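Plotov at the Rerutach: running time and the second half

Started by stalls_row_f, 25 Jan 2024

Saw the second preview. The listing gives the length as 195 minutes with two intervals. Does anyone know if cuts are planned before press night? Act two has a 20-minute dinner that could lose a third without harm to the plot.

prompt_corner
No cuts announced. Slavica Bošković directed the same text in a smaller house last May and it ran to the same length, so I would not expect any. The dinner is the play. Every later accusation refers back to something said at that table.

stalls_row_f
I follow the argument. My objection is to the pacing. The pauses are all of equal length, so they stop carrying information after the first few.
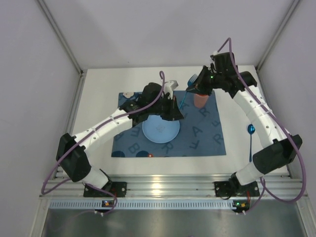
Blue plate and pink cup on a blue placemat, fork held in a gripper, spoon on the table to the right.

gelcounter
Equal pauses may be a result of the room. The Rerutach seats 800 and has a long decay with the side balconies closed. Actors wait for the tail of the line to clear. I sat in the upper circle and lost most consonants in act one, then heard act two perfectly well. Different set, with a hard back wall.

mrs_tanqueray
Disagree about act two. From the left slips I could not hear the daughter at all when she faced upstage. That is blocking, whatever the wall is made of.

prompt_corner
The slips are sold as restricted view.

mrs_tanqueray
View, yes. The booking page says nothing about sound.

gelcounter
Fair point. Which translation are they using? The programme credits Rissanen but the toast in act two sounded like the Traltura edition to me.

stalls_row_f
Rissanen throughout, according to the playtext on sale in the foyer. The toast is on the last page of the act and matches what was spoken, apart from one dropped line about the orchard.

prompt_corner
The orchard line was in at first preview. So there has been one cut, of one line.

stalls_row_f
Then I withdraw the question in part. Will go again after press night and time each act. Does the last act still start with the house lights up?

gelcounter
It did when I went. They go out on the first knock.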